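Furus Grasp Annotation and Replay – User Guide
Section 4: Preparing hand-held recordings for the grasp planner
2020-10-16 – by the Bai documentation desk
17 shares 2 comments

This section explains how to bring a recording from the hand-held gripper into Furus, how to check it, and how to mark the moment where the planner should start. It is assumed that you have finished Section 3 and that the lens calibration file is already stored in the project folder. If the calibration file is missing, Furus will still open the recording, but the planner button stays gray.

4.1 Importing the recording

1. Open Furus and choose the project in the left column. For the exercises in this guide the project is called Clondlow.

2. Click Import, then select the folder of the recording, not the video file inside it. Furus needs the video, the motion log and the finger width log together.

3. Wait until the three bars are full. A recording of 2,766 frames needs a few minutes on a normal office computer. You may continue to work in another project during this time.

4. Read the import report. Each line should end with OK. If the finger width line ends with SHIFTED, go to 4.5 before you do anything else.

Note: Do not rename the folder after import. Furus keeps the path in its index, and a renamed folder is shown as lost. If you must move it, use File > Relocate.

4.2 Setting the finger mask

The finger pieces are always in the same place in the wide lens view, so they must be hidden from the object detector. Otherwise the detector learns the fingers as part of every object. The mask is made once for each gripper and is then used for all recordings from the same gripper.

1. Open View > Mask and step to a frame where the fingers are open.

2. Draw one closed outline around the left pair and one around the right pair. Include the round screw heads. Leave a small margin, but do not cover the space between the two pairs – this is the area that the planner needs most.

3. Step forward to a frame where the fingers are closed and draw the outlines again. Furus calculates the positions in between from the finger width log.

4. Save the mask under the serial name of the gripper.

Caution: A mask that is too large gives no error message. The planner will simply report low confidence for small objects. If you see this for many recordings from one gripper, check the mask first.

4.3 Choosing the approach frame

The approach frame is the frame from which the planner predicts the path of the hand to the object. It should be chosen by a person. The automatic proposal is only a help, and with soft objects it is often too late.

1. Play the recording at half speed until the object lies between the two finger pairs and is still fully separate from them.

2. Stop, and step back with the left arrow key until the complete outline of the object can be followed by eye. For a pillow, look for the corners. The corner that points away from the gripper is normally the easier one, while the near end may be creased and hard to separate from the bedding.

3. Press A. A green mark appears in the timeline and the frame is copied to the right panel.

4. Compare your frame with the one printed in this step. The blue pillow is between the left and the right fingers, and the sheet around it has a clearly different color.

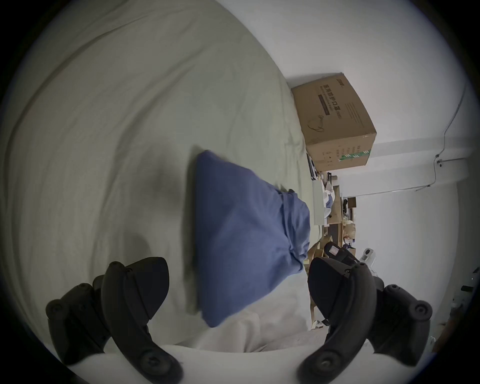
5. Click once on the object in the right panel. Furus fills the area it believes to be the object with a transparent color.

6. If the fill runs out into the folds of the sheet, hold Shift and click on the wrong part. Two or three corrections are normally enough. Shadows beside the object are a frequent cause of a bad fill, so look there first.

7. Type the object name in the label field. Use the short list of the project where possible. Add surface words such as "on sheet" in the second field and not in the first one.

8. Press Enter to store the approach frame.

Note: Things in the background, for example boxes or a desk, need no label. The detector may propose them anyway. Printed text on a box attracts it strongly, also when the box is far from the fingers. Press Delete on each proposal, or switch on Near Field Only in the settings.

4.4 Running the planner

1. Check that the planner button is blue, then click it.

2. Select the profile Soft for bedding, pillows and clothes. The profile Rigid expects a fixed outline and closes the fingers too early in the plan.

3. Set the number of candidate paths. The standard value is 500. A lower value is faster, but with wide folds near the object the results become uneven.

4. When the paths are drawn, hide all except the first ten with the slider and look at where they end. They should come together on the object.

5. Export with File > Send to Niltstead. Niltstead is the replay tool and is described in Section 5.

Caution: Never send a plan to a real arm directly from Furus. The replay in Niltstead checks the joint limits, and Furus does not.

4.5 When the logs are shifted

Message 142 means that the finger width log and the video did not start together. Open Tools > Align, find one clear closing of the fingers in the video, and drag the curve until its lowest point is under the cursor. Save, then import the recording again. Marks that you already made are kept.

In the November update the alignment will be done during import, and message 142 will appear only if it fails.

2 comments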